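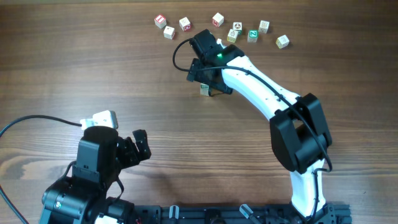 Folley library will open on Sunday afternoons

8th January

The public library in Folley will be open on Sundays from the end of this month. The town council agreed to the change last week, after a discussion which lasted longer than many of us expected. Until now the library was closed from Saturday at one o'clock, and families who work during the week had only a few hours to come and choose their books.

The new hours are from noon to five. The reading room, the newspaper corner and the children's floor will all be open. The local history room will stay closed on Sundays, as it needs a trained person at the desk. Visitors who want to see the old maps or the parish papers must still come on a weekday and ask in advance.

Zawadi Nzioka, who became head librarian in July, asked for the Sunday hours in her first report to the council. "I was receiving the same question every week at the front desk," she told us. "People stood there with a child in one hand and a bag in the other, and they wanted to know why we close exactly when they are free. I did not have a good answer for them."

The council has set aside 3000 dollars for heating and light until the summer. Two members of the staff have agreed to change their working days, and one new part-time position will be announced soon. If the Sunday hours are well used, the council will decide in July if they become permanent.

Letters and first words

On the children's floor, the Sunday program will be mainly for the youngest readers. There will be a story hour at two o'clock, in English on most Sundays and in Spanish on the last one of the month. After the story, parents can stay with their children and use the picture books. No registration is needed, but the room has place for only 11 children with their parents, so it is better to come a little early.
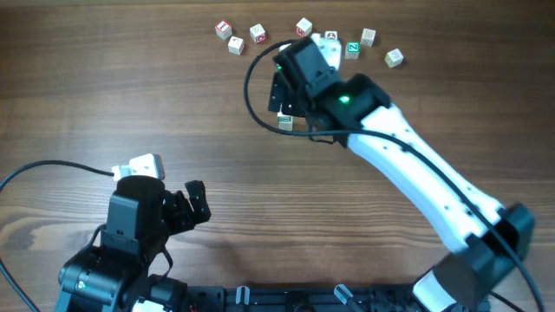
Small wooden letter blocks on a tabletop.

The library has also bought 186 new books for children under six. Many of them have thick pages and big letters. They can be borrowed for three weeks, the same as the other books, and there is no fine if they come back late.

Some residents of Tanui Street wrote to the council about parking, which is already difficult on Sundays because of the market. The council answered that visitors may use the school parking lot behind the library, with the entrance from the side of the bakery. A sign will be put there before the first Sunday.

The return box next to the main door remains open day and night. Library cards are free for everyone who lives in Folley or in Unstead, and a new card can be made on Sunday also. Please bring a letter or a bill which shows your address.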